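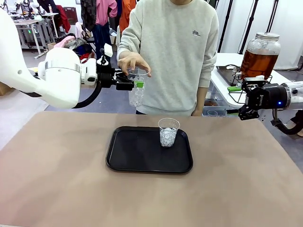
The Water at Trorkdale

Damian Ziółkowski had been told three times that the spring at Trorkdale cured things, and each time it cured something different. His landlady said knees. The man at the gas station said bad dreams. The leaflet, which cost money, said "conditions of the blood and temper," and was printed by Duda, the same outfit that sold the bottles.

"So what's it supposed to do for you?" he asked Sulastri Tambunan, who was driving.

"I don't need it to do anything. I'm going for my aunt."

"What's wrong with your aunt?"

"She's eighty-eight."

He let that go. The road went up through wet pines and then past a sign that gave the elevation as 2,258 feet. Somebody had gone to the trouble of the last eight feet, and he gave them credit for that. It was the only figure he had seen since breakfast that he was inclined to believe.

The leaflet claimed the spring had been flowing for 2,000 years. It also claimed 2,000 people had been healed. He read both lines out loud.

"One a year," said Sulastri. "That's modest, if you think about it."

"It's the same number twice. Whoever wrote this had one number in the house."

"You didn't have to come."

This was true. He had come because she had asked, and because in January there was little else to do in town but listen to his landlady's knees. He folded the leaflet into his coat.

The spring, when they got to it, was a pipe. It stuck out of a stone wall behind the gift shop, and the water ran from it in a string as thick as a pencil. A woman in a green hat was filling a jug. She had the look of a person who would be there a while.

"Does it work?" Damian asked her.

"I've been coming since my husband died," she said.

He waited for the rest, but she had finished. She moved the jug a little to the left.

Inside the shop they sold the water in blue bottles under the name Zarnemum, and next to the bottles were jars of a cream called Poko that was made, the card said, "in the spirit of the spring." Damian asked the boy at the register what was in it.

"Spirit," said the boy, without looking up.

"And the water in the bottles, that comes out of the pipe?"

"It comes out of a truck."

"Where does the truck get it?"

The boy thought. He seemed willing to help. "It's always full when I see it," he said.

Damian carried this outside like a man bringing home a fish. Sulastri was second in line now, behind the green hat, holding an old juice bottle with the label soaked off. He told her about the truck. He told her about the cream. She listened, and when he was through she asked him to hold her gloves. 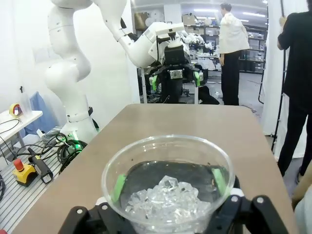 Going Down

It was dark by the time they started back. The juice bottle rode between them, wrapped in a scarf, and Damian kept a hand on it on the turns.

"You think I'm a fool," said Sulastri.

"I think your aunt could have had a drink of water at home."

"She could."

"And it would have done her the same amount of good."

"I expect so. But then I wouldn't have gone anywhere for it."

He looked for the hole in this. He had a feeling it was the kind of thing the leaflet would say, if the leaflet were better written. The heater clicked. His own left knee hurt, as it did whenever he sat too long, and he moved it under the dash where she wouldn't notice.

"There's 2 paper cups in the glove box," she said.

"I'm not thirsty."

They passed the sign again from the back. A mile or so later he opened the glove box, only to see, and the cups were there, one inside the other.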